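Plarkeck Outdoor Table Oil, Clear

Plarkeck is the oil we reach for first when a table has to live outside. It soaks in quickly, it smells faintly of orange peel, and it brings the grain up without that thick yellow shine you get from old-style varnishes. We have used it in the shop for years and still get a kick out of watching a gray, thirsty plank wake up under the first coat!

The formula comes from Ivex, a small maker that does nothing but wood finishes. There is no stain in the clear version, so a pale table stays fairly pale (it will warm up a shade or two, as any oil will do). If you want more color, the Civico tints mix straight into the can. Stir them well and try the mix on the underside first.

How to use it

Wash the table with plain soap and water and let it dry for a full day. Sand with the grain, 120 grit and then 180, and wipe off the dust with a barely damp rag. Pour a little oil into a saucer and work it in with a lint-free cloth, one board at a time. Wait 20 minutes, then wipe off everything that is still sitting on the surface. Be fussy about this part - leftover oil goes tacky and picks up every bit of pollen in the yard.

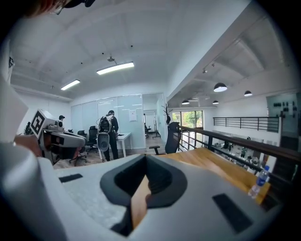

A second coat can go on after 6 hours in mild weather. End grain drinks a lot more than the flat boards do, so go back to it while you work. We like to do the whole job in September, when the sun is lower and the oil has time to sink in.

Lay used rags out flat outdoors until they are stiff and dry. Oily rags can heat up and catch fire if you leave them in a pile.

Good on: teak, oak, larch, pine, acacia, most garden furniture and handrails. Skip it on painted or varnished wood unless you strip it first.

Sizes: 250 ml, 1000 ml
Finish: matte
Cleanup: mineral spirits
Shelf life: two years unopened
Item number: 181-54

Goes well with: McPhee sanding block, McPhee lint-free cloths (pack of ten), Civico tints in Walnut, Honey and Driftwood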